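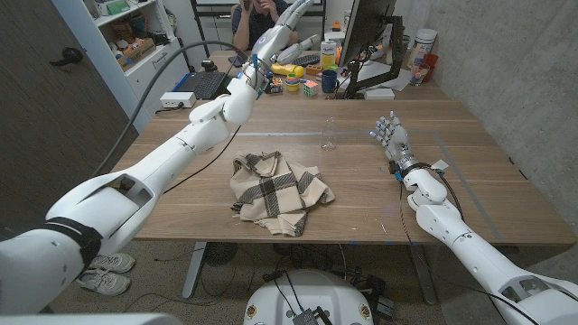 Figure 1. Both arms over the test table, with the plaid cloth and the glass bottle in the work area, seen from the head camera.

Comparison of Two Hand Controllers on a Bimanual Platform
Bethel Gashaw, Fuad Bogale, Khadija Tazi
Advisor: Mitiku Woldemariam

3. Setup

The platform has two arms, each with a multi-fingered hand. We compared the position controller supplied with the hands (Zetar) and a current-limited controller written by Saron Gudeta in January (Nindis). Arm trajectories were identical for both. Only the finger commands differed.

The work area is the rectangle marked with blue tape. Objects were placed inside it by hand before each trial. Cloth was dropped from a fixed height so that the folds varied. The bottle was placed upright. Start poses were stored in joint space and reloaded after every trial. Finger commands were sent at a 300 ms interval, which is slow, but the Zetar driver dropped packets at shorter settings.

A trial counted as a grasp if the object cleared the table and stayed in the hand for 4 seconds.

3.1 Cameras 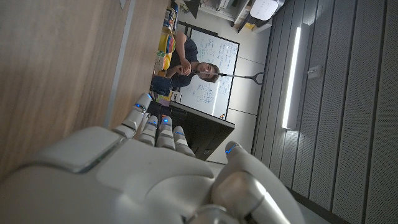
Wrist camera footage was used to label finger contact after the trials. The camera is mounted at a fixed angle to the hand, so the room comes out sideways and every clip was rotated before labeling. With the hand turned on its side, all four fingers and the thumb stay in view, and the blue lights at the fingertips gave us fixed points to track from one clip to the next. Glare on the thumb knuckle from the overhead light confused the tracker in 9 clips, which were labeled by hand. The head camera was used only to check object position at the start of a trial.

3.2 Observations

Zetar closed faster and held the bottle well. On cloth it often closed above the fold and came up with nothing. Nindis kept closing until the current limit was reached and picked up cloth more often, at the cost of roughly twice the closing time. It also tipped the bottle when the thumb made contact first. Thumb timing was not tuned separately and should be the first change in the next round.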